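Looking After Your Pipes, Taps and Water Heater

Dec 28, 2020

These are jobs most people can manage at home with a bucket, an adjustable wrench and an old towel. Anything involving gas, or a leak inside a wall, should go to a licensed plumber.

Find the main shutoff

In most houses the main valve is where the water line comes in, often in the basement, a utility closet or the garage. In Sornthorpe a lot of the older homes have it under the kitchen sink behind the cleaning supplies. Turn it fully off and back on twice a year. A valve left alone for years can seize, and you don't want to learn that with water coming through the ceiling. If it is stiff, stop before you force it and have it replaced.

Hang a tag on it so everyone in the house knows which one it is.

Slow kitchen drains

Start with the trap. Put the bucket under it, loosen the two slip nuts by hand if you can, and empty it out. Most of what you find will be grease and coffee grounds. Clean the trap with a bottle brush, check the washers for splits, and put it back hand tight plus a quarter turn. Run the tap and feel the joints with a dry paper towel.

If the trap is clear and the sink still drains slowly, the blockage is farther along. A basic hand auger will reach it. We use the 30 ft Trikel, but any of them will do. Feed it in slowly and turn the handle as you go. Don't use a hand auger after pouring chemical cleaner down the drain – the cleaner is still sitting in there and it will splash back.

Grease should go in a can and then in the trash. Hot water only moves it down the pipe to where it cools and sets.
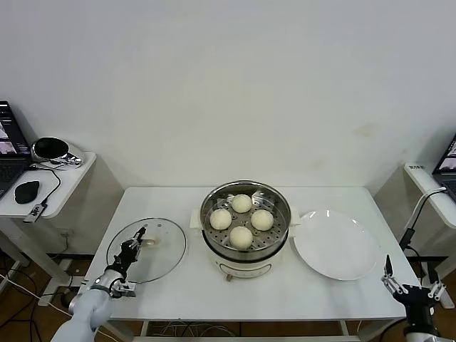

Is it safe to pour a pot of boiling water down the sink?

It depends on the pipe. Metal drain lines can take it, but PVC softens at high temperatures and the joints can loosen over time. Let the water cool for a while first, or run the cold tap as you pour.

Dripping faucets

A drip from the spout usually means a worn washer or cartridge. Close the two small valves under the sink, open the faucet to let the pressure off, and plug the drain with a rag so you don't lose the screw. Take the old part to the store with you. Cartridges look alike and are not interchangeable, and the Dosura ones in particular come in a long and a short version with the same cap.

A leak around the base of the spout is normally the O-ring. Coat the new one with plumber's silicone grease. Petroleum jelly will swell the rubber.

Low flow at one tap

Unscrew the aerator and look at the screen. If there is grit or white scale on it, soak it overnight in plain vinegar and rinse. If only the hot side is weak, check that the valve under the sink is fully open before you look at the heater.

Water heater

Set the thermostat to 120°F unless you have been told otherwise for a dishwasher or for medical reasons. Drain a few gallons from the bottom valve once a year to clear the sediment. Turn off the power at the breaker first on an electric unit, or set the gas control to pilot. Popping or rumbling from the tank means sediment has built up – flush it until the water runs clear.

Check the pressure too. A gauge that screws onto an outdoor spigot is cheap. We took a reading of 80 psi at a house in Atinga last June, the upper limit under most codes, and fitted a reducing valve. It now sits at 53.

Before a freeze

Disconnect garden hoses and drain them. Open the cabinet doors under sinks on outside walls overnight, and leave the farthest tap running in a thin stream. Foam sleeves on pipes in the crawl space cost very little. Tape the seams and don't skip the elbows.

If a pipe does freeze, shut off the main, open the nearest tap and warm the pipe with a hair dryer, working back from the tap end. Never use a torch.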